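Medve Workshop – Bench and Room Safety Check
Checklist 153, September round, Bakata building, room 13

What a good visit! The room keeps getting better, and most of the lines below were a pleasure to fill in. Comments follow each item, so please read them even where the mark is OK.

1. Exits and walkways – OK
Both doors open fully and the path between them is clear. The new floor tape is bright and easy to follow. Love it.

2. Fire extinguisher – OK
Tag is in date, pin and seal in place. Unit number 3803 matches the wall card.

3. Power strips and cords – FIX
One strip behind the storage rack is plugged into another strip. Run it straight to the wall outlet. All other cords are in great shape, with no cracks or tape repairs.

4. Work surfaces – OK
Wide, smooth and free of chips when checked by hand along the edges. Keep wiping down at the end of each shift. The Biketti cleaner on the shelf is fine for this, but the bottle needs its label back.

5. Pinch points and hand clearance – OK, with comment
Keep fingers, sleeves and lanyards away from joints and brackets whenever anything is powered. The distance card by the switch is clear and well placed. I would add a second one on the far side, where people tend to lean in.

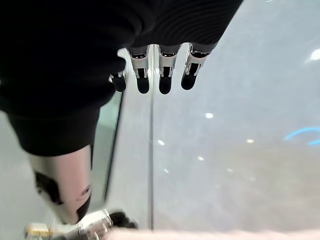
Item 5. Fabric sleeve over the arm, silver and black fingers, pale glossy surface behind.

6. Sleeves and soft covers – OK
Checked by hand for tears and for loose thread near the openings. Nothing found. Folds are normal, but look again next time for wear where the fabric bends most.

7. Bolts and brackets – OK
Spot check with the torque wrench, all good. The paint marks on the bolt heads in the tool cabinet kit are a super idea – please carry on with them!

8. Emergency stop – OK
Pressed and reset twice from each side of the room. Quick response each time. The button by the sink was half hidden behind a coat, now moved to the hooks.

9. First aid kit – FIX
Short on small bandages, and the eye wash runs out this month. Reorder from Markadora, part 655.

10. Lighting – OK
Even and bright over the benches. One tube flickers near the back door, ticket already open.

Result: pass, two fixes. Send a note when items 3 and 9 are done and I'll close the sheet.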